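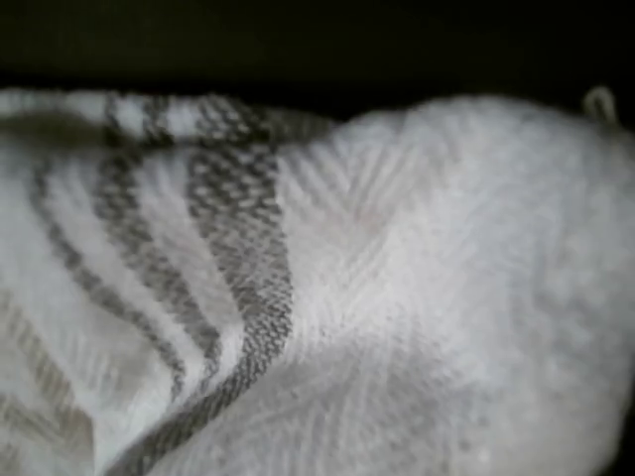 4 Waschen und Trocknen von Frottier- und Webware

4.1 Vor dem ersten Waschgang

Neue Textilien enthalten Reste von Schlichte und Appretur. Die Saugfähigkeit stellt sich erst nach mehreren Wäschen ein. Ware mit eingewebten farbigen Streifen beim ersten Mal getrennt waschen.

1. Pflegeetikett prüfen. Weicht die Angabe von der Programmtabelle in Kapitel 3 ab, gilt das Etikett.
2. Gezogene Schlingen mit der Schere bündig abschneiden. Nicht herausziehen.
3. Reißverschlüsse und Haken an mitgewaschenen Teilen schließen.
4. Trommel locker beladen. Zwischen Wäsche und Trommeloberkante muss eine Handbreit frei bleiben.

4.2 Programm wählen

1. Wasserhahn öffnen und Gerät einschalten.
2. Programmwähler auf »Baumwolle 60« drehen, bei farbigen Streifen auf »Buntwäsche 40«.
3. Waschmittel in Fach II einfüllen. Dosierung nach Wasserhärte, siehe Packungsangabe.
4. Taste »Wasser plus« drücken. Die Kontrollleuchte leuchtet dauerhaft.
5. Startzeit bei Bedarf verzögern (maximal 24 Stunden).
6. Taste »Start« drücken. Die Tür verriegelt hörbar.

Hinweis: Weichspüler legt sich als Film auf die Faser und verringert die Wasseraufnahme. Für Handtücher und Badetücher Fach III leer lassen.

Hinweis: Erscheint im Display der Code 396, ist die Beladung ungleich verteilt. Programm anhalten, große Teile auseinanderfalten und neu einlegen. Bei Code 655 den Zulaufschlauch auf Knicke kontrollieren und das Sieb reinigen (Abschnitt 7.2).

4.3 Trocknen

1. Wäschestücke einzeln ausschütteln.
2. Webkanten von Hand in Form ziehen.
3. Im Trockner Wedine das Programm »Schranktrocken« wählen. Für schwere Decken »Zeitprogramm« verwenden und nach halber Laufzeit wenden.
4. Flusensieb nach jedem Durchgang leeren.

ACHTUNG
Brandgefahr. Textilien, die mit Speiseöl, Lösemitteln oder Wachs in Berührung gekommen sind, dürfen nicht in den Trockner gegeben werden. Trockner nicht vor Ende der Abkühlphase ausschalten. Ist dies unvermeidbar, alle Teile sofort entnehmen und ausbreiten.

4.4 Lagern

Textilien vollständig auskühlen lassen, erst danach stapeln. Weiße Baumwolle nicht in Folie aufbewahren. Bei längerer Lagerung die Faltlinien gelegentlich versetzen.

4.5 Wartungsintervall

Nach jeweils 14 Waschgängen ein Leerprogramm bei 90 °C mit Vollwaschmittel durchführen. Türmanschette anschließend trockenwischen, Tür und Einspülkasten geöffnet lassen.

Ersatzsiebe und Türmanschetten: siehe Teileliste Pladusov, Anhang B.

Redaktion: Concetta Grasso
Stand: 29.11.21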